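4.2 Bedroom trials with the wrist-mounted view

The bench work described in Section 3 was done in the Crabtree workshop, a shared space with one long table and a concrete floor. Most of the tuning there was done on flat towels laid on plywood, and the grasp planner (Clalen, version 2) reached a stable setting by November. A bed is a harder place to work. The surface gives under load, the cover and the item on it can be close in color, and the edges of one fabric are easily taken for the folds of another. We therefore moved the second half of the trials into a furnished bedroom in a private house and left the furniture where it was.

Each trial began with a cloth item dropped on the bedding by hand from waist height. The planner was given no model of the item and no hint about where it lay. It had to pick a grasp point from the wrist view alone, close on the fabric, and lift. We ran 317 trials in this room, with a limit of 18 seconds from the first view to the close command. Runs that passed the limit were stopped and logged as failures — we did not let the planner try again on the same drop.

Figure 6 gives a wrist view over the bed, with a light gray-lavender cloth lying crumpled on the white duvet.

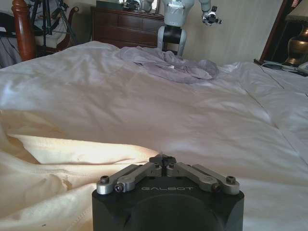 Figure 6. View past the gripper toward the cloth. The heavier folds at lower left are cream-colored bedding.

One reader of the draft, from the Zillevberg workshop, objected that a pale cloth on a white cover tests the color threshold more than the grasp planner, and that a dark towel should have been run on the same bed before any claim about folds was made. We accept part of this. The threshold was fixed before the bedroom trials and was not changed during them, so a poor value would have counted against us. A dark towel would still separate the two effects more cleanly, and we list it under further work.

The main source of error was bunched bedding. Where the cover or sheet had been pushed into deep folds, the planner scored the ridges as good grasp points and sometimes chose them over the item. Smoothing the depth map with a wider window reduced this, at the cost of missing thin hems. The Cumomari filter, which we had used on the bench, made no clear difference on the bed and was removed.

Lighting was left as found. Side light deepens the shadows in a fold, and the planner reads a deep shadow as an edge. We capped the exposure at 800 microseconds for all runs and made no other correction.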